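3.2 Shell colour and keeping quality

Shell colour was the part of the Skolcombe survey we most looked forward to, and it did not disappoint! Over the summer we weighed 563 eggs from the Pleller and Jacobs flocks, and the spread of browns within a single flock was a delight – far wider than the breed notes suggest.

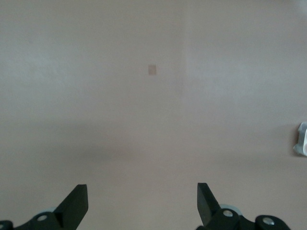 Does a darker shell mean a fresher egg?

Shell colour tells us very little about freshness. It depends mostly on the breed and age of the hen, and eggs of every shade lost weight at much the same rate in our store.

Age had a clearer effect. Hens past 70 weeks laid paler, heavier eggs, and by August the gap was easy to spot even before weighing.

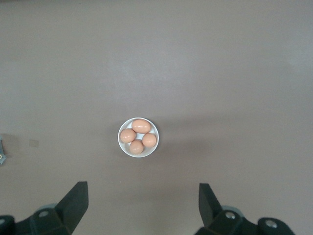 Figure 4. Four brown eggs in a white bowl.

We then held 200 eggs at around 20 degrees and weighed them each morning at the same hour. The Jacobs eggs kept their weight a little better, which we would love to follow up with the Reltoreck shell gauge. Pore counts would be the obvious next step – they are slow work, but the method is simple and needs only dye and a hand lens.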